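Stutetti
Home > Bench bays and enclosures > Tiled bays > Judar

Judar three-sided tiled bay

Light grey, brick pattern, with marble-pattern floor
Inside width 1,235 mm
£409.00 including VAT
Delivered flat, self-assembly
Add to basket
Save for later

The Judar is a tiled bay that stands on a bench or a stand. It has a back wall, two side walls and a floor, and is open at the front and at the top. It is supplied as a set of parts with the tiles already fixed to the wall panels, so there is no tiling to do on site apart from filling the joints at the corners.

The walls are lined with Havus rectangular tiles in light grey. The floor is a Pärn surface. Both can be bought separately from our spares pages if you need to replace one part of the bay later on.

Walls

The tiles run in a brick pattern, each row set half a tile along from the row beneath it. The same pattern is used on all three walls and the rows line up at the corners when the panels are fitted in the right order. Each panel has a letter on the reverse. L is the left wall, B is the back and R is the right, as seen from the front.

Joints between tiles are 2 mm wide and filled at our workshop before the panels are packed. We send a tube of matching filler for the corners. One tube does the whole bay with some left over, which should be kept for repairs. It keeps for a year unopened. Once opened, push the cap on firmly and store it upright.

The tile face wipes clean with warm water and a little washing-up liquid. Do not use wire wool or scouring powder, as either will mark the surface. Limescale can be taken off with a weak vinegar solution, rinsed away afterwards. Keep vinegar off the floor panel.

Floor

Pärn is a pale grey surface with a soft white and beige veining, similar to marble. The floor is one piece, with no join. The veining varies from one floor to the next and we can't match a particular pattern, so if you are ordering several bays to stand side by side you should expect to see a difference between them.

The floor lifts out once the front rail is off. You will need a second pair of hands for this. Lift from the front edge and slide it towards you; do not lever it up from the back, where it sits tight against the tiles.

A replacement floor is £137.00. Please measure the old one before ordering, especially if your bay was bought before the October price list came out. Older bays had a slightly deeper floor and the current one will leave a gap at the back.
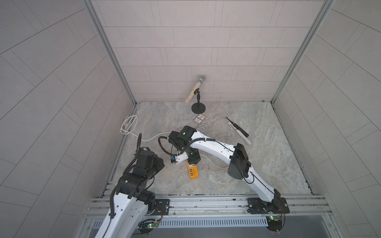
Tiled bay in light grey with Pärn floor, aluminium corner posts and front rail.

Posts, rail and grille

Two aluminium corner posts cover the upright joins between the side walls and the back wall. They are plain and unpainted. The posts go in after the back wall and before the sides, and each is held by screws from behind, so none of the fixings show from the front.

A long aluminium rail runs along the front edge of the floor. It has grooved channels that take standard slide-in nuts, and anything with a suitable bolt can be fixed along it at whatever point you like. Nuts are sold in bags on the fixings page. Check the slot size against the drawing before buying nuts elsewhere, as there are several sizes that look much alike.

Below the rail is a slotted metal vent grille with a row of narrow upright openings. It lets air pass under the floor. Leave it clear. The grille comes off for cleaning by undoing the screw at each end, and can be brushed or vacuumed. If it has picked up grease, soak it in hot soapy water and dry it fully before it goes back.

Where to stand it

The bay needs a level surface that supports the whole of the base. It should not overhang at the front or at either side. A worktop, a steel bench or one of our own stands will do. Trestles will not, even with a board across them, because the tile joints open up if the base is allowed to flex.

Leave a hand's width behind the back wall so that the screws can be reached. If the bay is to stand against a wall for good, do the final tightening before you push it back.

The finish is for indoor use only. The tiles would stand up to the weather but the panels behind them would not. Sheds and garages are fine if they are dry all year.

Do not stand the bay next to a cooker or a heater. It is not a splashback and has not been tested as one.

What is in the boxes

The bay comes in two boxes, which may not arrive together. Please wait for both before you start.

Box one
Back wall panel, tiled
Left wall panel, tiled
Right wall panel, tiled
Tube of corner filler
Plastic spreader

Box two
Pärn floor
Base frame
Corner posts, one pair
Front rail
Vent grille
Bag of screws
Hex key
Instruction sheet

You will also need a cross-head screwdriver, a spirit level, masking tape, a damp sponge and a dry cloth. A rubber mallet is useful for seating the floor but a folded towel and the heel of your hand will do the same job.

Putting it together

The full instructions are on the sheet in box two and can be downloaded from the link at the foot of this page. In short:

Set the base frame down where the bay is to stand and check it with the level, both ways. Pack under it if needed.
Lower the floor on to the frame and push it back until it stops.
Stand the back wall up behind the floor and put in the lower screws, finger tight.
Fit the corner posts.
Bring in the left wall, then the right, and check that the rows of tiles meet.
Tighten everything, working from the bottom up.
Fit the front rail, then the grille.
Tape either side of each corner and fill.

Allow an afternoon, and leave the filler overnight before wiping the walls down. If the rows do not meet at a corner, slacken the side wall, raise or lower it and tighten again. There is a little play in the screw holes for this.

Tile panels are heavy and the corners chip easily. Carry them upright, by the long edges, and put them down on cardboard. Keep the packing until you have finished.

Looking after it

Wipe the walls and floor as often as you need to. Dry the floor afterwards if your water is hard, as drips leave a ring that shows up against the pale grey. Coffee, ink and marker pen should be wiped off the same day. Most marker will come off later with surgical spirit on a cloth, but try a small patch near the back first.

Corner filler may shrink slightly in the first few weeks. If a hairline crack shows, run a little more filler into it and wipe off the extra with a damp sponge.

Check the screws behind the bay twice a year.

A cracked tile can be replaced without changing the panel. Cut round it with a joint knife, lift out the pieces and bed a new tile on the adhesive supplied with it. Havus tiles are sold singly and by the box. The light grey has changed very little over the years, though a new tile will look cleaner than its neighbours at first.

Delivery

We deliver to mainland addresses in Britain by pallet van. The driver will bring the boxes to the kerb and is not able to carry them upstairs or into a building. Please say at checkout if your road is narrow or has a height limit, and we will send a smaller vehicle at no extra charge.

Open the boxes and look over the tiled faces within three working days. If anything is chipped or broken, send us a picture of the damage and of the box it came in. We will replace the part, and you do not need to return the broken one.

Bays that have not been put together can be sent back within 30 days for a refund. We can't take back a bay once the corners have been filled.

Questions we are often asked

Can I have it in another colour?
Light grey is the only colour kept in stock. White can be made to order and takes longer. Ring us for a price.

Can the width be changed?
No. The rail, floor and back wall are all cut to one size and we do not do specials on this model.

Is there a front or a lid?
Neither is made for the Judar. The open front and top are part of the design and the posts have no fixing points for a lid.

Can I drill through the tiles?
Yes, with a tile bit and no hammer action. Keep well away from the edges of the panel. Drilling ends the guarantee on that panel but not on the rest of the bay.

Can I use the rail without the grille?
You can, but the underside of the floor will gather dust. The screw holes for the grille can be left empty.

Will it hold water?
No. The corners are filled for looks and for easy wiping. It is not a tray, and spills should be mopped up before they get under the rail.

Does the floor scratch?
It will mark if metal is dragged over it. Put a mat down under anything with sharp feet.

Spares and extras

Pärn floor, to fit Judar: £137.00
Havus tile, light grey, single or by the box
Corner filler, light grey
Vent grille
Slide-in nuts for front rail
Screw pack

Prices for small parts are on the spares page. Parts ordered with a bay travel in box two at no extra carriage.

Downloads
Judar instruction sheet
Judar drawing, with rail slot size
Care guide for Havus tiles and Pärn surfaces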